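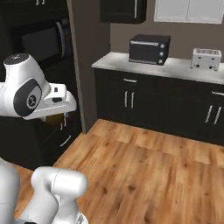 New rules for simulated kitchen runs

Starting in December, every simulated kitchen run that goes into the shared Jevura set has to follow the revised run sheet. The old sheet was written when we had one kitchen and one arm model, and it left too much to whoever was at the keyboard. The new one has 13 rules on two pages. Most of them are things the careful teams already do. The ones below are the ones people have asked about.

Write the task before you start the run. One sentence, in everyday words, naming the object, where it starts and where it should end up. "Move the object from the drawer to the counter" is fine. "Kitchen task 4" is not, and the checker will send it back. If the arm ends up doing something else, leave the sentence alone and mark the run as off task. Don't rewrite the sentence to match.

Decide what counts as done. The object has to be at rest, the gripper has to be open, and no part of the hand may be touching the object. All of that must hold for 3 seconds of simulated time. Several teams were ending a run the moment the fingers opened, and at Torunholm we found runs marked as good where the object rolled off the counter right after the cutoff.

Contact with furniture gets logged. Cabinet fronts and drawer handles are where most of the trouble is, especially with tall units, where the wrist is wide and the hand has to work close in. A light brush against a handle does not fail a run, but it has to be in the log with the force value. Contact above the limit on the run sheet fails it, even if the object gets where it was going. A simulated cabinet doesn't dent. A real one does, and these runs are used to decide what the arm is allowed to try on real hardware.

Keep the extra items in the room. Some people have been clearing appliances off the counters to make planning faster. Please stop. A toaster that has nothing to do with the task is still something the arm has to stay clear of. If a layout comes with it, it stays, in the position the layout file gives it. The same goes for lighting and floor finish.

Seeds and versions. Record the random seed, the layout version and the controller version for every run. The Cinus export tool fills in the first two for you but not the third, so type it in by hand until that is fixed. A run with a missing seed can't be repeated and will not be accepted.

How many runs. A task needs 1000 runs before a success rate may be quoted outside the group. Below that you can share the result internally, with the number of runs written next to it. Don't drop failed runs from the count. If the simulator itself crashed, mark the run as void and say why in the notes field.

We tried the new sheet on an older batch to see how much would have to be redone. Of the runs we pulled, 231 failed on paperwork alone – no seed, no task sentence, or a success mark with no rest period. Those are being rerun by the Shabalala group and nothing is needed from the teams that submitted them.

Two points are still open. One is whether a grasp that slips and is recovered should count as a clean success or get its own label. The other is how to treat an object that is partly hidden by the hand for most of a run, where the camera view doesn't settle whether the grip is good. For now, use the contact data from the fingers and note that you did so. Comments on either can go in the usual thread until the end of the month.

The run sheet is in the standards folder, next to the old one. Please delete any local copies you have of the old version.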